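Where Did the Name "Lamplight Week" Come From?

Local History Project, final report
Group members: Mireille Haddadin, Fadi Sfeir, Khalil Nimri

If you grew up in Tindley you already know Lamplight Week. It's the one in April when the Lebanese and Palestinian families put lamps in their front windows, the bakery on Eklow Street stays open till midnight, and everybody's grandmother tells the story of the first families coming up from the docks. All three of us have carried lamps in it since we were small. What we didn't know was who first called it that, and when Mireille asked in class, our teacher told us to go and find out. So we did!

We began with the library, which keeps the old Tindley parish newsletters in bound volumes. They aren't indexed, so we split the shelves between us and read. Khalil found the first mention of lamps quite early on, in a short notice asking families to "show a light for those who came before". There was no name for it, though. For years afterwards the newsletter just says "the April evening" or "the Yammine supper", after the family who cooked for it.

The Yammine supper was a big discovery for us, as none of our parents had ever heard it called that. The family ran a grocer's and fed anyone who turned up. One year they fed 300 people in a hall meant for far fewer, and the newsletter has a lovely grumpy letter from a neighbour about the queue.

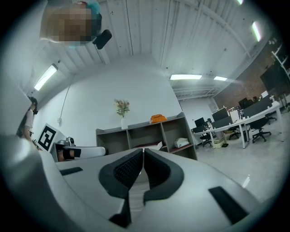
After the newsletters we moved on to interviews. We spoke to 19 people, most of them over seventy, and asked each of them the same 12 questions (the list is in the appendix). We recorded on our phones and typed everything up ourselves, which took much longer than the talking did. Fadi did the Arabic ones and then went through his translations with his aunt, who changed quite a lot of them.

Nearly everyone thought the name was a translation of something in Arabic. They didn't agree on what, and we collected four different phrases! Then we met Bilal Karaki, who used to help print the supper tickets, and he told us it had been English from the start. He remembered it coming from a poster by Bohumila Kubíček, an art teacher who had come to Tindley from Motov and whose pupils painted the windows. She needed a title short enough to fit across the top.

We found the poster in a box of school papers. It says "Lamplight Week" in green capitals, and the newsletter uses the name for the first time the month after. By the following spring it was in the town's own programme too.

We can't prove she was the first person to say it out loud. Two of our interviewees are sure they heard it earlier, and we've put their accounts in full in the appendix so that readers can decide. The poster is the earliest written use we could find, and we'd love to hear from anyone with an older one.

Our transcripts came to 3,961 lines in the end. The library has agreed to keep a copy next to the newsletters, and Khalil is still working on the index.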